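Workshop notebook – cartons and flaps
28 February 2024

Carried on with the returned cartons. Same stock as before, single-wall brown corrugated from Trellex, the batch we bought for the Lendora shipments. Bin total at the start of the day was 3,598, and 3,037 of those are still flat and banded on the rack by the door. The rest have been made up at least once and are what this entry is concerned with.

What I want to know is which ones can go out again and which go to the baler. Up to now we have been deciding by feel and two people can give two different answers on the same box. I set out to write down the faults in words we can all use.

Worked at the pale table. Boxes stood upright, one at a time, looked at on the faces first and the flaps after.

Seams and faces

Wrinkles and shallow creases on a face I am passing. They come from stacking and don't seem to matter for light goods. A split is different. Where two panels meet and the line between them has opened, I want it called a "seam split" from now on, and written on the sheet with the side it is on. The box below is marked down as one: the dark line zigzags down from the top edge and the edges have parted slightly.

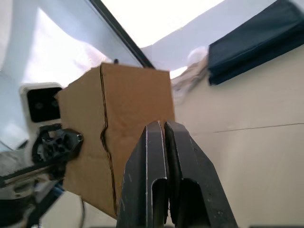

Flaps and edges

Flaps were slower. Main things to look for:
– crease at the root of the flap, whether it still folds on the line or has wandered
– liner peeling back from the fluting
– ragged edge, usually tape damage
– crushed flutes, which you find with a fingernail faster than by eye

The cut edge is the best place to judge the board. If the wave of the inner layer still shows clearly along the edge I call it sound there, even when the outside looks tired. A ragged edge on the flap next to it does not fail the box by itself. Tape covers it.

Narrow strips are a nuisance. They stand up, get in the way of the rest, and if you bend one back too often the outer liner cracks. Take hold of it low down and leave the top alone. 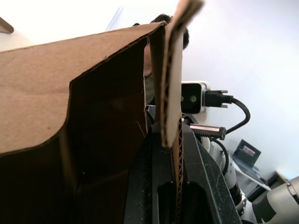
Photo: Mivov workshop, carton notes

Tried regluing on 7 boxes with the white glue and clamps. Left them clamped over lunch, which was too short for two of them, and those opened again as soon as I squared the box. The other 5 held when I pushed on the corners. No load test yet. The Sjögren tape gun is jamming again and wants a new blade before anybody uses it on these.

Grades for the sheet, first attempt:
A – reuse as is
B – reuse with tape on edge or seam, light goods only
C – baler

Seam split under a hand's width goes to B, longer goes to C. I am not sure that is the right cut-off. It may depend more on whether the split reaches the top edge, and I would like someone else to grade a stack blind before we settle it.

To do
– blade for tape gun
– leave glued seams overnight, repeat
– load test on the B boxes, early March
– ask Trellex whether the flap crease has been moved on the newer batch, it looks further in to me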